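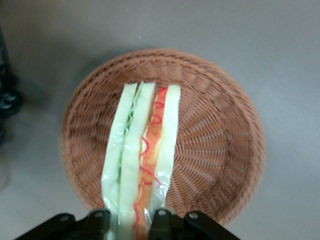

Chapter 4. Fixed Costs, Variable Costs, and the Point Where They Meet

Home | Contents | Previous chapter | Next chapter | Glossary

In the last chapter we have looked at prices from the side of the customer. We asked what a person is willing to pay for lunch, and how this changes when the weather is bad or when another shop opens across the street. Now we go behind the counter. The question of this chapter is simple to say: how many lunches must a small shop sell in one month before it earns any money at all?

Many students believe they know the answer already. They say that the shop earns money when the price is higher than the cost. This is correct, but it leaves open which cost is meant. The bread in a sandwich is a cost. The rent of the shop is also a cost. If you add both together without thinking, you get a number which is true only for one month and useless for the next one.

After you have worked through this chapter, you should be able to sort the costs of a small business into fixed and variable, to calculate the contribution of one unit, and to find the break-even point with paper and pencil. You should also be able to say when the calculation must not be trusted. The last part is the one where most points are lost in my course, so please do not skip section 4.4.

4.1 A shop on the harbor road

We will stay with one business through the whole chapter. It is called Hulance, and it sells sandwiches and nothing else from a narrow shop on the harbor road in Trunora. There is no seating. The customers are people from the offices and from the boatyard, and nearly all of them come between 11:30 and 1:30. The owner is Uwe Görtz, who worked as a ship's cook before he opened the shop and who was kind enough to let me read his books.

Mr. Görtz kept his receipts in two shoe boxes. One box had the word "bills" on it, the other one had no word. When I asked him what was the difference between them, he told me that the first box was for the papers he was angry about. In it I found the rent, the insurance, the payment for the refrigerator, and the monthly fee for the card reader. In the other box were the slips from the bakery, Bromum, and from Vahidi, the wholesaler who brings cheese, salad, and wrapping.

He had sorted his costs quite well without knowing any accounting. The papers in the first box come every month, even if the door stays closed. The papers in the second box come only when he makes sandwiches, and when he makes more sandwiches, there are more papers or the amounts on them are larger.

4.2 Two kinds of cost

A fixed cost is a cost that does not change with the number of units sold during the period we are looking at. For Hulance, the rent is a fixed cost. Whether Mr. Görtz sells one sandwich or several hundred, the landlord receives the same amount.

A variable cost is a cost that rises with each additional unit. For Hulance these are the bread, the filling, and the wrapping.

Please notice the words "during the period we are looking at." Over many years no cost is fixed. A rental contract ends, a larger room is taken, the refrigerator breaks down and is replaced by a better one. When an accountant says that a cost is fixed, the accountant always has a period in mind, and in small shops this is usually the month. In an examination you should write the period down, even if the task does not ask for it.

Some costs do not want to go in either box. Electricity is the common case. The refrigerator runs day and night, so a part of the electricity bill is fixed. The contact grill runs only when somebody orders a warm sandwich, so another part is variable. Such a cost is called mixed. There are good methods for dividing mixed costs, and we will learn two of them in the next chapter. For the moment we follow Mr. Görtz, who puts the whole electricity bill in the angry box.

Wages are more difficult. Mr. Görtz works alone, and he does not pay himself a wage. He takes out what is left. From the point of view of the tax office this may be acceptable, but from the point of view of this book it is a mistake, and we will come back to it in section 4.4.

4.3 The contribution of one sandwich

Take the price of one sandwich and subtract the variable cost of one sandwich. What remains is called the contribution, or in some books the contribution margin. The name is a good one. Each sandwich contributes this amount toward the fixed costs, and when the fixed costs are paid, it contributes toward profit.

At Hulance the contribution is 4 dollars per sandwich. Mr. Görtz sells only one size and changes the filling in such a way that all fillings cost him the same. This makes him a friendly subject for a textbook. A shop with a long menu would need an average contribution, and the average would depend on what the customers happen to choose.

The fixed costs of Hulance are 2,000 dollars per month.

Now we can ask how many sandwiches are needed until the contributions have paid for the fixed costs:

break-even quantity = fixed costs / contribution per unit

break-even quantity = 2,000 / 4 = 500 sandwiches per month

With the first 500 sandwiches of the month, Mr. Görtz works for the landlord, the insurance company, and the bank. From the next one on, every sandwich brings 4 dollars of profit.

In July the shop sold 596 sandwiches. This is 96 more than the break-even quantity, and so the profit for July was 96 times 4 dollars, or 384 dollars. You can check it the long way: the total contribution was 2,384 dollars, and after subtracting 2,000 dollars you have again 384 dollars. I recommend that you always calculate both ways until you are sure of the method.

When I showed this number to Mr. Görtz he was silent for a while. He had thought of July as a very good month, because the shop had been full at noon and on several days the bread was sold out before one o'clock.

4.4 Where the calculation can mislead you

The break-even formula is short, and for this reason it is used too quickly. It stands on several assumptions, and each of them can fail.

The first assumption is that the price stays the same. If Mr. Görtz lowers his price by one dollar to attract more people from the boatyard, the contribution falls from 4 dollars to 3, and the break-even quantity rises to 667 sandwiches. (The exact result is 666.67, but he cannot sell two thirds of a sandwich, so we round up. In break-even problems we always round up.) A price reduction that looks small on the menu board asks for one third more sandwiches.

The second assumption is that the variable cost per unit stays the same. Bromum may give a discount for larger orders. Vahidi may raise the price of cheese in winter. Both things change the contribution, and in opposite directions.

The third assumption is that everything which is made is also sold. A sandwich that is made in the morning and thrown away in the evening has cost its bread, its filling, and its wrapping, but it has contributed nothing. In a food business this can be the most serious error in the whole calculation. Mr. Görtz makes each sandwich after it is ordered and so his waste is small. A shop which fills its shelves at seven o'clock in the morning must treat the matter with much more care.

The fourth point concerns the owner's own work. If Mr. Görtz would hire a person to do what he does, this person would ask for a wage, and 384 dollars would not be enough to pay it. Economists call the income that he gives up elsewhere an opportunity cost. It appears on no receipt and lies in none of the shoe boxes. A business can be above its break-even point in the books and still be a poor use of its owner's time.

4.5 Before you continue

Read the following tasks now, and solve them after you have finished the chapter.

Task 1. A competitor has the same contribution per sandwich as Hulance, but sells 30 sandwiches per day and opens 20 days in the month. What are the highest fixed costs it can have without making a loss?

Task 2. The landlord of Hulance raises the rent by 200 dollars per month. Find the new break-even quantity, and decide if July would still have been a month with profit.

Task 3. Make a list of the costs of a business you know from your own town. Mark each one as fixed, variable, or mixed, and write down the period you have assumed.

Text: Jörg Lindemann

Comments

mkessel_88
For Task 2 I get 550, so July still has a profit of 184. Can somebody confirm?

J. Lindemann
Yes, 550 and 184 dollars are both correct.

paperclip
The shoe boxes helped me more than the definitions did. My aunt has a nail salon and does exactly the same thing with two drawers.

Tova R.
Why is the card reader fixed? Mine takes a percentage of every sale.

J. Lindemann
Then yours is a variable cost. Mr. Görtz has a contract with a monthly fee only. I will add a sentence in the next edition.

Related chapters

Chapter 2. Reading a Receipt
Chapter 3. What Will the Customer Pay?
Chapter 5. Dividing Mixed Costs
Chapter 6. Waste, Storage, and the Cost of Waiting
Appendix B. Solutions to Selected Tasks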